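**Wivonley pauses hand-held gripper sessions after linkage pin fault**

WENDDALE, January – Wivonley is asking everyone who works with its Urkik hand-held grippers to set them down for now and check the inner linkage pins before using them again. On Thursday, during a home session with pillows and bedding, a lower pin crept out of its seat and the fingertips closed on an operator's thumb. She was bruised but is doing fine, and we are very grateful to her for reporting it so quickly.

The fault affects 40 units, all from batch 3018. Owners will get a replacement pin set by mail,

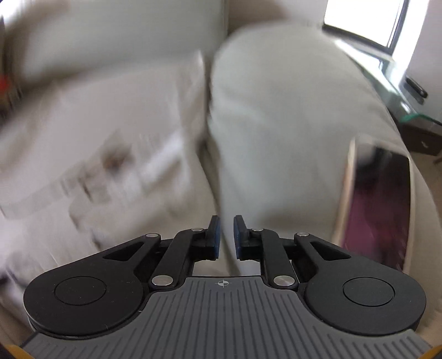
and fitting it takes 15 minutes with the small driver that came in the case. "We would much rather lose a few days than see another sore thumb," said Raluca Surdu, head of safety at Wivonley.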